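Keeping the Lights On: An Interview with Aoife Lenihan

Aoife Lenihan has coordinated the adult literacy program at Quinlan House for 12 years. She met with the newsletter on Tue 19 September, in the week the fall term opened, to discuss how the program has changed, who it serves and what she hopes the coming year will bring.

Ms. Lenihan came to adult education from the public library in Prodthorpe, where she worked at the reference desk. She recalls that the work which held her attention was seldom the reference work.

"People would bring me a letter," she said. "A letter from the school, or the landlord, or the pension office. They would say they had forgotten their glasses. After the first year I stopped believing in the glasses, and I started reading the letters aloud without being asked."

She applied to Quinlan House the following spring. The program then had one classroom and a cupboard of children's readers, which she removed in her first month. Adults, she maintains, should learn to read from material written for adults: bus timetables, recipes, union notices, the sports pages.
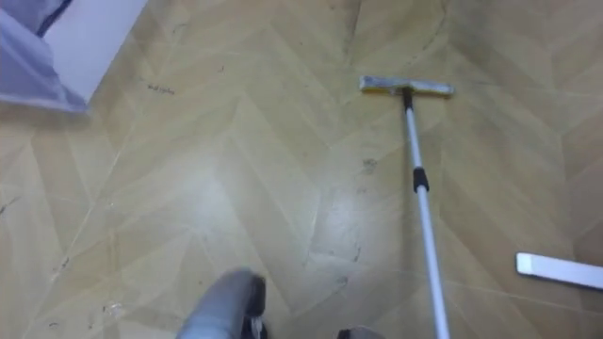 Who comes to class

The program now enrols 80 learners each term, in small groups that meet in the morning or after supper. Many grew up in the region and left school early to work. Others have arrived more recently and read well in a first language, though not yet in English. Ms. Lenihan is firm that the two groups have different needs and should be taught separately at the start.

"A man who can read a newspaper in Polish has already done the hard part," she said. "He needs vocabulary and he needs practice. A man who has hidden his reading from his own children needs something else first. He needs a few weeks in a room where it is not a secret."

Asked how learners hear of the program, she named the food bank, the union hall and the barber on the main street. Printed posters have had little effect, a result she regards as predictable. Radio did better. A short notice read on the local station last winter brought in more calls than the office could return in a week - several of them from daughters calling for their fathers.

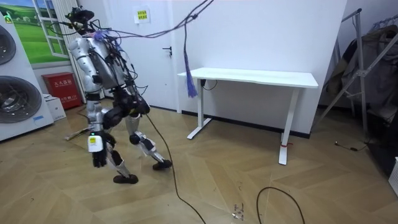
The question of testing

Funding for adult literacy is commonly tied to test scores, and Ms. Lenihan has been open about her reservations. Learners at Quinlan House sit an assessment on entry and another at the end of each term. She does not object to the tests themselves. Her concern is with what they leave out.

"We had a woman who moved up by almost nothing on paper," she said. "In the same term she wrote to her sister for the first time in her life, three pages, and her sister wrote back. I have no box to put that in."

Deirdre Buckley, who teaches the evening group, joined the conversation at this point. She takes a somewhat different view.

"I like a score," Ms. Buckley said. "My learners like one too. They were told as children that they had failed, and they would like to see a number that says otherwise."

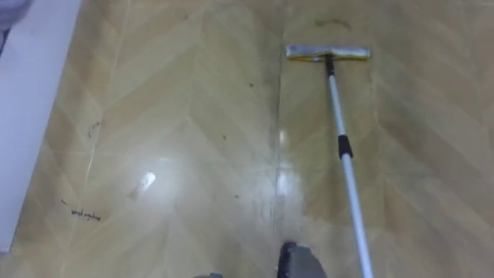 The two have agreed on a compromise for this term. Each learner will keep a folder of written work alongside the formal results, and will choose 3 pieces from it to discuss with the tutor in the final week. The folders remain the property of the learner. Nothing in them will be marked.

Books and borrowing

The lending shelf has grown to over 300 titles. The most borrowed last year was Plirnska, a short novel about a family of river pilots, followed closely by a manual on small engine repair. Ms. Lenihan buys second copies whenever a book goes missing, and does not pursue the first.

"If someone has kept a book, I am delighted," she said. "It may be the only one in the house."

A reading circle will begin later in the term for learners who have completed the second level. It will open with the Perkum stories, chosen by the learners themselves over Ms. Lenihan's own suggestion, a biography she described as "very worthy". Meetings will be held on the last evening of each month, and family members are welcome to attend.
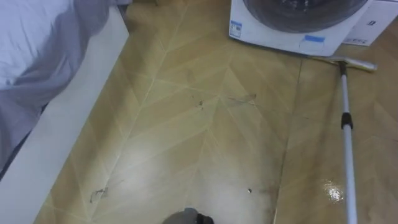

White bed frame and pale sheet, with herringbone-patterned flooring.

Enrolment for the fall term remains open at both levels. Those who would prefer not to fill in a form may ask for Ms. Lenihan or Ms. Buckley by name at the front desk, and the details will be taken down in conversation.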